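Household Food Diary Study – participants wanted

Braltach is looking for households to take part in a study of how people store and use fresh food at home. We want to find out what gets bought, how long it is kept and how much ends up in the bin. You do not need to be a keen cook or to eat in any particular way.

Who can take part

You must be 18 or over and do at least half of the food shopping for your home. People living alone, couples, families and house shares are all welcome, but only one person per address can sign up. You will need a fridge with a freezer compartment or a separate freezer. We cannot accept people who work in food retail or who took part in our bread study.

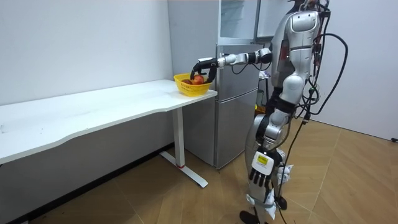

What you will do

The study lasts 8 weeks and starts in April. Each evening you fill in a short diary, on paper or online, listing any fresh food bought, eaten or thrown away. Most people in the trial run needed some ten minutes a day. Please weigh waste before it goes in the bin – we will post you a kitchen scale, which you can keep.

You will also be asked to come in for two visits, one before the diary begins and one after it ends. At the first we go through the diary pages with you and ask where in your kitchen you keep things such as fruit, eggs and leftovers. At the second we talk over your entries. Visits take place at our Teixeira Road site, on the ground floor, with step-free access from the car park. Children may come along.
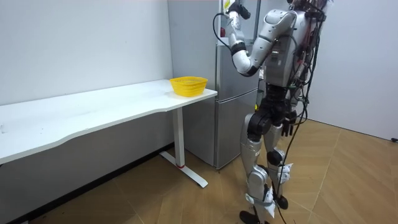 Two-door fridge at the back of the room

Payment

You will receive a shopping voucher after each visit. Bus and train fares are repaid if you bring your tickets. If you leave the study early you keep any voucher already given to you.

Your information

Diaries are stored under a number and not under your name. You can withdraw at any time without giving a reason, and ask for your entries to be deleted up to the date of your second visit.

How to apply

Ring the study office on extension 3160 and ask for Diệp Lý, or leave your name and a daytime number at reception. Questions about access or travel should go to Arif Liem at the same office.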